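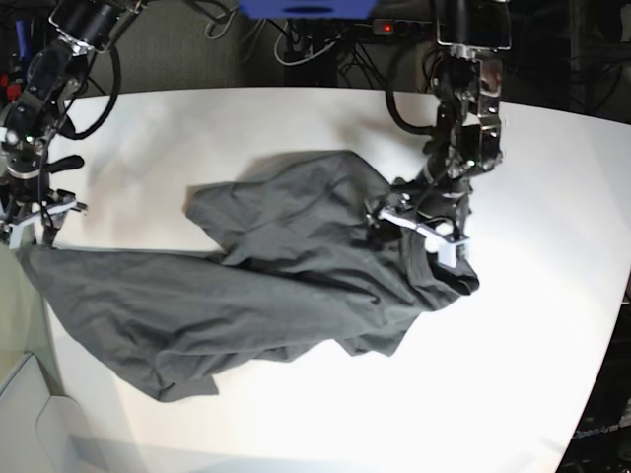
Can a robot fold laundry well enough to be useful in a working laundry?

At the moment it can fold some items, slowly, and it needs a person nearby to deal with the ones it gets wrong. For flat goods such as towels and pillowcases, dedicated folding machines are much faster and will stay that way for the foreseeable future. The case for arms is in mixed garments, where every piece arrives in a different heap.

Open afternoon at the Trusano workshop

Members who signed up for the August visit met at Trusano at two o'clock. The programme had three parts: a short talk on handling soft materials, a demonstration of two-armed garment handling, and a session at the bench where visitors could drive the arms themselves. The notes below are for those who could not get a place.

The talk

Most factory robots pick up things that keep their shape. A casting or a carton can be measured once, and the grip point worked out from the drawing. Cloth has no fixed shape. A T-shirt dropped on a table can settle in any number of ways, and the parts that matter for folding (collar, shoulder seams, hem, sleeve ends) may be underneath. The Trusano team split the job into three stages: find an edge, open the garment out, fold it. Folding from flat is the easy stage. Opening out takes most of the time and accounts for most of the failures.

Dark, plain fabric was named as a particular nuisance. With little contrast between one layer and the next, the control software has trouble telling a fold from a hem. Printed shirts are easier, as the print gives it something to follow.

The demonstration

The work was done on a white table with a curved edge, using two black arms, each ending in a gripper with white fingers. The garment was a dark grey T-shirt. One gripper worked near the collar while the other held the lower part of the shirt and drew the fabric out between them. This two-point hold is the basis of the method: with one end held still, a pull at the other takes out the slack, and the remaining loose cloth can then be dealt with a piece at a time.

Trusano calls its control software Marar. It was trained on 3000 recorded folds done by people driving the arms by hand, of which 493 were thrown out before training. The usual grounds for rejection were a dropped garment, a long pause or a finish outside tolerance. We were told that the rejected runs were kept, and that a later version may use the dropped-garment runs to learn recovery.

The set task on the day was to take a shirt from a crumpled start to a folded rectangle. There were 8 attempts. In 4 the shirt was finished without help. The others were stopped by the operator, for the following causes:

Gripper closed on two layers in place of one (twice)
Sleeve trapped beneath the body and not found
Time limit reached with the shirt still partly bunched

The double-layer pick led to the most discussion. The fingers have no force sensing at the tip, so the only sign of a double pick is the way the cloth behaves once it is lifted. A thin shirt and a doubled thin shirt look much alike until then. One visitor asked whether a rolling fingertip would separate the layers. Trusano has tried one on the bench and found that it worked on jersey and marked woven cotton. Tests with a softer roller are planned.

Hand driving

After tea, groups took turns at the controls. Each operator holds a pair of handles and the arms follow. There is a slight lag, and no feeling of resistance comes back through the handles, so the usual beginner's mistake is to keep pulling after the cloth has gone tight. Most people got a sleeve laid flat within a few tries. Very few managed a complete fold. It is tiring work at shoulder height, and Trusano limits its own operators to short spells.

Cables were raised as a maintenance point. Loops have to be long enough to allow full wrist travel, and they wear where they rub. Trusano checks them at the start of each shift and replaces any with a damaged jacket.

Questions from the floor

On cost per item, Trusano would not give a figure and said that it would be misleading at the present speed.

On wet items, nothing has been tried. The extra weight alone would call for a different grip.

On guarding, the table is treated as a shared work area at reduced speed. Visitors stood behind a floor line during automatic running.

On other garments, trousers are next. Shirts with buttons are not on the plan.

Further visits

Iria has offered a return visit for members with an interest in grippers, covering its fingertip pads and the wear tests done on them. Trumer, which supplies the sorting line at the same site, may join in. Places will be limited by the size of the room. Names to the office by the end of the month please, with a note of any access needs. Flat closed shoes are required in the workshop, and long scarves and lanyards must be left at the door.

The slides from the talk are in the members' area, under Visits. The table of attempts with timings will be added when Trusano has checked it.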